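The Second Life of a Winter Coat

6 min read 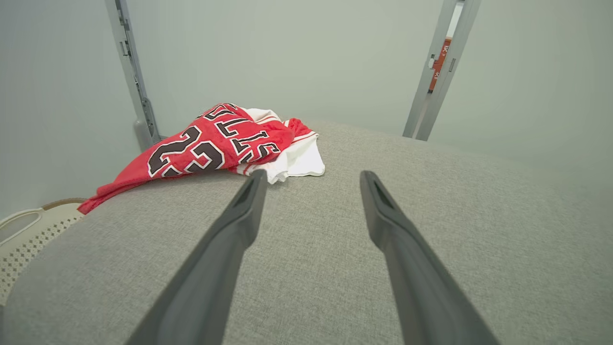 Most towns the size of Kadby lost their last tailor a long time ago. Kadby still has one, and since September it has had a second, on the same street and three doors down.

The older shop belongs to Leire Barroso, who took over the lease from her aunt. She does hems, zippers and linings, in that order of frequency. A coat lining takes her most of a day and costs the customer $86, a price she has not raised in three years. "People will pay it for a coat they like," she says. "For one they only sort of like, they leave it on the hook and buy another."

The newer shop, Tetteh, is run by Araba Addo and takes in only knitwear. Moth holes are the bulk of it. Addo matches yarn from a wall of leftover cones bought when a sweater mill closed, and when she cannot match it she tells the customer so before picking up a needle. Some of them ask for a contrasting patch. Others take the sweater home again.

Neither woman expected the two shops to help each other, but they send work back and forth several times a week. Barroso dislikes knits. Addo will not touch leather or anything with a zipper.

What they both complain about is how clothes arrive. Garments come in unwashed, with coins in the pockets, or washed so hot that the damage has doubled. Barroso would like every customer to close the zippers before laundering and to save the spare buttons that come in the little bag. Addo asks for wool to be washed cool, rolled in a towel and dried flat. She also thinks most people wash sweaters far too often, and will say so at the counter.

The money is modest. Tetteh took in 200 pieces in its first two months, which covered the rent and the heating and left Addo a small wage. She still teaches two evenings a week. Barroso has one part-time helper, Afia Abubakari, who started on buttons and now does trousers without supervision.

In spring the coats go away and the wedding clothes begin. Barroso has already stopped taking bookings for May.

Also in this section
Nadège Bodin on Buying Secondhand Boots
Hinano: A Small Dye House Reopens
How to Store Wool for the Summer
The Button Sellers of Gristano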